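Rolled-rim paper bag bin

From the Household Storage pages

A rolled-rim paper bag bin (also bag basket, cuffed bag, in some places just "the bag") is an open container made from an ordinary brown paper grocery bag by turning the top down on itself until the sides are short and the mouth stays open. Used for small loose things: toys, cloths, clothespins, onions, mail. Costs nothing. Lasts a few weeks to a few months, depending on who's pulling at it.

Names

No settled name. "Cuffed bag" is the older craft term. "Bag basket" is common in school and playgroup handouts. Sellers of ready-made versions in washable paper tend to say "paper sack" or "paper planter", but those are thicker and sewn, a different product, see Related items.

Making

Open the bag fully and stand it up. Fold the top edge outward, a narrow band, then again, and again, down to the height wanted. Soft bags bunch instead of folding clean. Fine, the bunching stiffens the rim. Crumpling the whole bag first and smoothing it out makes the paper more like cloth and easier to roll, but weaker at the creases.

The corners give trouble. Paper is doubled there from the side gussets and tends to split on the second or third turn. Usual fixes are a short snip before folding, or tape afterwards. Handles, if any, come off first. Leftover glue patches can be left alone.

A square bag turns oval once it's rolled low and has been used a while. Some makers slip a ring of cardboard under the cuff to keep the shape.

Taping

Rim tape goes over the fold, half inside and half out. Cloth tape holds best on kraft paper, paper tape is neater, clear office tape lifts at the ends. Short strips are better than one long one, a long strip puckers as the rim moves. Tape can also go on the inside wall where a crease has started to open.

Contents and use

Mostly light, mixed things. Heavy items push the bottom seam apart, and anything damp softens the floor of the bag, so cloths should go in dry. 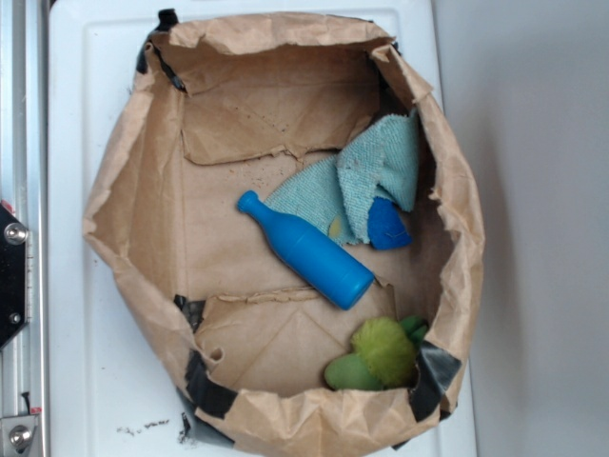
Brigitta Bühler wrote in to this page that a toy bin with a cleaning cloth in it is the most useful kind, because the cloth is right there when a plastic toy comes up sticky, and that she'd put a soft toy in the bottom of every bag so the hard ones don't punch through the corners. She also thinks the taping section is too fussy and that any tape will do. The section has been left as is.

Common toy-bin contents are small plastic play food, balls, plush, and one or two cloths. Low bins suit young children, who can see in without tipping it over. Tall ones get tipped over.

Cleaning

Can't be washed. Crumbs and grit collect in the floor creases and under any torn flap, turn the bag over and tap it. A dry brush gets the rest. Grease spots stay. When the floor tears, either line it with a second bag cut to size or recycle the lot, tape pulled off first where local rules ask for it.

Durability

Varies alot. In a trial written up by Andri Holzer for the Prukberg toy library, 19 bags were set out in July and checked after 18 days. Only 2 had failed, both at the bottom seam. Rims were frayed on most but holding. The trial didn't cover double bags, which are generally thought to last longer.

Related items

Washable paper sack: thick, sewn, can be wiped.
Fabric bin: same cuff idea, in canvas or felt.
Cardboard tray: stiffer, takes more weight, doesn't fold flat.
Newspaper pot: small rolled-rim form used for seedlings, made the same way but withuot tape.

Page last revised December 13, 2022. The section on liners still needs writing.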